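Fornport Household Handling Program
Progress report to the funder, second reporting period
Prepared by: Barbara Wasilewska
Technical review: Saulius Juška
4 Aug 2024

1. Scope of the period

Work covered laundry hanging only. Folding and sorting were closed in the previous period and are not reported again. The question put by the funder was whether a two-finger arm can hang a small mixed load without a person stepping in. At present it can do so for some items and not for others.

2. Work completed

The Perkar arm was run through 141 hanging attempts at the Pawłowska site. Each attempt starts with the item on the table and ends when the item hangs from a closed clothespin and the fingers have withdrawn. Attempts needing a hand correction are logged as failures, including those where the correction was minor.

Finger pads were changed once, from the smooth type to the textured type supplied by Gumex. Slip on thin cloth fell after the change. Slip on socks did not change enough to report.

3. Findings

Opening the clothespin is no longer the main difficulty. The arm closes on the long ends reliably when the pin hangs straight. When the pin has swung or turned, the approach has to be planned again, and the second plan is often worse than the first.

Sheer cloth remains the weakest case. It folds over itself, hides its own hem and shifts the hanger as it is pulled.
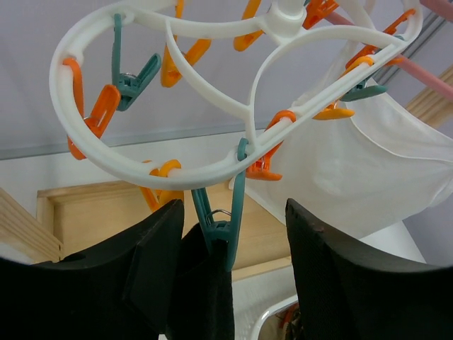

Page 5

Round hangers add a further problem. The ring tilts under uneven load, so pin positions recorded before the first item is hung cannot be reused for the next. A white cloth held by pins on one side and a small dark item on another pin is a typical mixed load for these tests. Orange and teal pins are handled by the same detector with no separate tuning.

4. Budget

Spending on pads and spare pins came to 1830 against the consumables line. No transfer between lines is requested.

5. Next period

Hanger position will be measured again after every item. Seven further test sessions are planned, ending in October. Unattended operation will not be attempted until the sheer cloth results improve.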